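Design diary, 14/08/2019

Finally cracked the type problem on the Kungate app, and it only took me most of the day and two pots of coffee!

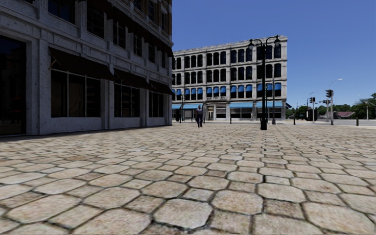 Morning: fonts, fonts, fonts

So I'd been using Lemaire for all the headings, which looks gorgeous at big sizes and turns to mush on a small phone. I kept nudging the letter spacing, zooming out, squinting, nudging it back. In the end I swapped the small labels over to Lindulent (plain as toast, but you can read it) and kept Lemaire for the screen titles. Why I didn't do that in April I have no idea.

Then I had to go through all 183 icons and check they still sat right next to the new labels. Most did. The arrows didn't, of course, the arrows never do, so I redrew those on the bigger grid with 4 pixels of padding and now they look like they belong to the same family.

Afternoon: the file from hell

My main file has gotten huge. Ustar froze on me twice while I was moving layers around, and the second time I lost the whole settings page (yes, I know, save more often). I dug out an older copy and rebuilt it, and I think the new version is cleaner anyway. I also deleted 325 unused color swatches, which felt amazing. Who needs that many grays?

I've been wondering if I should pay for the bigger Ustar plan. More storage would be nice, but I'd rather put the money toward a decent monitor, mine has gone a bit yellow in one corner and I've stopped trusting it with anything pale.

Tomorrow: dark mode, and exporting the whole icon set again.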